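Walter Kitchen Kit: evaluation notes and data card

Maintained by Mwangi Makori and Borghild Fjeld, Sivstead
Last edited 2019-12-10

What this is

Notes and recordings from our trial of the Walter Kitchen Kit, a two-armed robot package sold by Prallero for people who want a machine to put groceries away. The brochure says it will "join the household." We gave it the use of a kitchen and kept our expectations at about knee height.

What comes in the kit

Two arms with multi-fingered hands, a head camera, a control box, cables, and a manual that devotes four pages to unpacking and half of one to stopping. The base is sold separately, which we learned after ordering. Budget an afternoon for assembly and a second one for finding out which cable the manual means by "the cable."

What's in the recordings

3,665 episodes, each one a single attempt at a single chore. Most involve moving something between a counter and a refrigerator. The rest are opening doors, pulling drawers, and picking things out of trays. Each episode has head camera video, joint positions for both arms, and a one-line note from whoever was at the controls. The notes vary in quality. Borghild writes "ok." Mwangi writes paragraphs.

Layout

episodes/ one folder per attempt
notes.csv the one-line notes, including the long ones
splits/ train and test lists, with 100 episodes held back for testing
calibration/ redo this yourself, please

How we scored it

An attempt passes if the object ends up where it was asked to go and is still the shape it started. An attempt that needed a human hand at any point is a fail, even if the hand was only there for encouragement. Timeouts are fails too. Prallero's own scoring sheet has a category called "partial success," which we left blank.

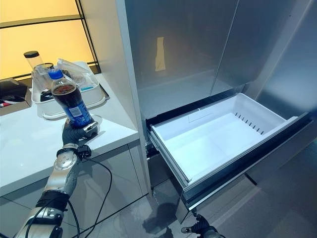
Bottles are the kit's best subject. The default grasp goes low, and we'd leave it that way; raising it in the settings made the arm swing wide and lose its nerve near doors. Soft packaging is another story. So is anything stacked. If your kitchen is full of bagged salad, wait for the next version.

Known problems

Shiny surfaces upset the depth readings. The left arm drifts after a long session and wants rezeroing. Folders recorded in July use the old joint order, so run fix_order.py on them before anything else. The Fagerlund wrist adapter fits, but the software then reports the hand as missing while it is plainly attached and moving.

Should you buy one?

For a lab, yes, if you have around 2,000 hours of patience or a student who does. For a home, put the groceries away yourself and spend the money on a nicer refrigerator.

Corrections go to Mwangi. Complaints about the notes go to Borghild, who will reply "ok."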